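Hundetti Student Robotics Club
Door Course Set-Up Guide, revised September 8, 2023

Section 5: Building and checking the course

Read Section 4 before you start. The robot stays powered down until step 7. Two people are needed for every step that involves a panel.

1. Clear the floor. Move bags, boxes and music stands back to the wall. Sweep the lanes where the robot will drive, since grit gets into the wheels.

2. Mark the panel positions with tape, using the Amrani layout sheet. Leave at least 73 inches between panels in any lane the robot has to turn in. 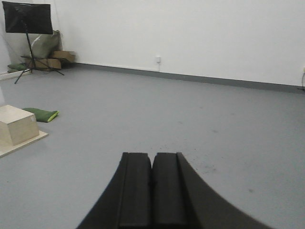 Figure 5-1. Floor and wall, gripper view.

3. Stand each panel on its base and fit the braces. Tighten the brace screws by hand first, then with the driver.

Caution: Never leave a panel standing without its braces — not even to fetch a tool.

4. Weigh down the bases. Use the sandbags or the wooden boxes from the Biner crate. Press on the panel at shoulder height. If the base shifts, add weight and try again.

Note: Keep weights out of the driving lane. Record any box or bag you move after the course has been measured.
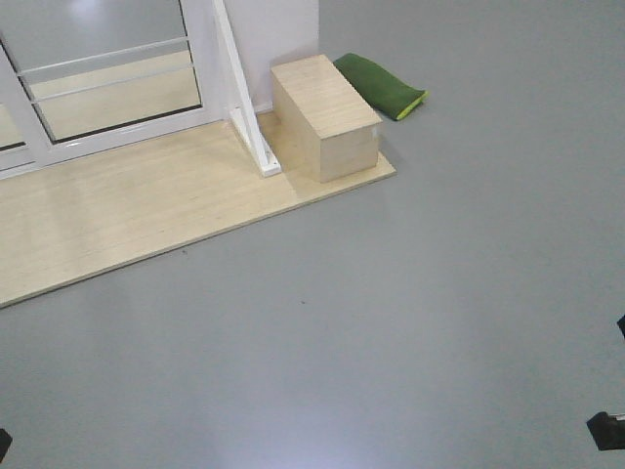 Bultomville team: We tape an outline on the floor for every weight. It took one extra evening in May and we have not had to measure the course again.

Outlines are allowed under club rules. Use low-tack tape and keep it flat.

5. Check the sliding door. Open and close it by hand five times. It should run the full length of the track without catching. Wipe the track if it feels rough, and look at the latch. A latch that sticks out too far will stop the door short of the jamb.

6. Check both sides of the door jamb. The braces must sit flat on the floor. Pick up loose tape near the track, as the door can drag it into the channel.

Caution: Keep fingers away from the handle and the closing edge whenever the robot is powered.
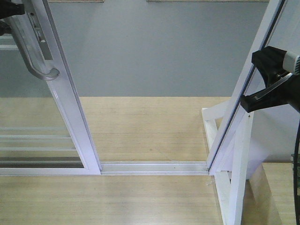
DRIVING THE DOOR TASK

7. Power up the robot with both arms clear of the door. Wait for the ready tone before you touch the controls.

8. Bring the gripper to the handle at low speed. Close the fingers only when they are lined up with the bar. Pull along the track — a sideways pull twists the door and loosens the braces.

9. If the door stops, open the gripper and back away. Do not pull harder. Repeat step 5 before the next try.

10. Drive one slow lap between the panels. Watch the arms as well as the wheels, and stop if a cable comes near the gripper.

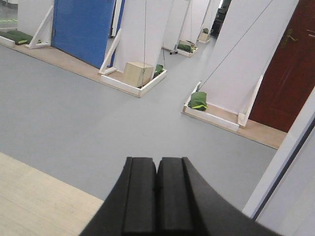 11. Park the robot in the start box and power it down. Enter the lap in the course log, with the names of both drivers and any panel that was touched.

12. Tighten the brace screws again. Sign the log and leave it with the layout sheet for the next group.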